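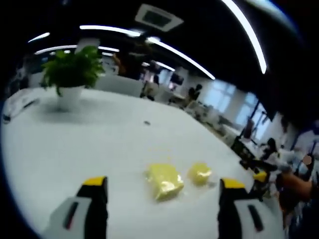
Most of the bad episodes, Niilo Ruotsalainen wrote in reply to our March item, come from the hand moving too soon and have little to do with the grip itself. He asked us to say more about the half second before the fingers close, and to print the rejection figures by cause. Both requests are reasonable, and the figures for the soft block task are now complete.

The task is short. The demonstrator holds the gripper by its handle, brings the open fingers over one of the yellow blocks, closes, lifts, moves to the target position and releases. The second block is then handled in the same way. Everything the policy will later see comes from the camera on the gripper, so a demonstration is only as good as the view from the wrist. If the operator can see the block and the camera can't, the episode teaches nothing useful.

Plemico collected 3,524 episodes on this task before the set was closed. Of these, 338 were rejected at review. The largest single group, 166 episodes, failed on approach: the fingers started to close while the hand was still travelling, or the hand came in so low that the block left the view before contact. Niilo's guess was therefore close, although approach errors account for slightly under half of the rejects and not for most of them. The remainder were divided between lost tracking, early release and recordings stopped before the hand had withdrawn.

Lost tracking deserves a paragraph of its own. The position of the gripper is recovered from the camera images together with the inertial readings, and a plain white table gives the tracker very little to hold on to. The wide lens helps a good deal. With the ceiling lights, windows and desks in view, there are enough fixed features for the estimate to remain stable even when the table fills most of the picture. Trouble starts when the wrist is pitched steeply down and held there. Operators should keep the room in view during the approach and pitch down late, in one steady movement.

Glossy wrapping is a separate matter. Highlights on a shiny surface shift as the camera moves, and in the first batches we suspected them of upsetting the tracker. Skoro reran the position estimates on a sample of episodes with the block region masked out and found no difference worth reporting. The highlights do matter for the policy, which has to find the edge of a pale block against a white table, and for that reason varied lighting is still wanted. Please don't draw the blinds to make the recordings look tidier.

The current procedure for hand-held demonstration is as follows.

Start with the fingers fully open and the block between the fingertips in the preview. Hold still for one second.

Approach at a constant speed. If you need to correct sideways, do it early.

Stop. Close the fingers only when the hand is at rest. A pause of half a second is enough - longer pauses appear in the trained policy as hesitation, and we already have sufficient hesitation.

Lift straight up before moving across.

Release, withdraw until the block is fully in view again, and only then end the recording.

The pause before closing is the step most often skipped by experienced operators. A person picking up a soft object doesn't stop first, and doing so feels artificial. The trained arm, however, runs with a delay between image and motion, and a demonstration in which reaching and closing overlap leaves it no margin. It closes on the corner of the block, or in front of it.

Several readers asked how this compares with remote control. Manninen ran the same task by teleoperation, with the operator driving the arm through a leader device. The resulting data need no correction for delay, as the arm that recorded them is the arm that replays them. Collection was considerably slower, and operators tended to squeeze the blocks harder, having no feel for contact through the leader. For soft objects we will continue with the hand-held gripper as the main method and use remote control for the recovery cases, where the arm has already made a mistake and needs to be shown the way out.

Two changes apply from the next collection round. Calibration of finger width is to be repeated at the start of each session and again after any change of fingertips. Rejected episodes will be kept with a cause code instead of being deleted, so that the breakdown Niilo asked for can be produced for every task without going back through the review notes by hand.

Hudeck has the revised review sheet and will send it to all sites with the next parts order. Corrections to the figures, and further comments on approach speed, should reach us before the next issue closes.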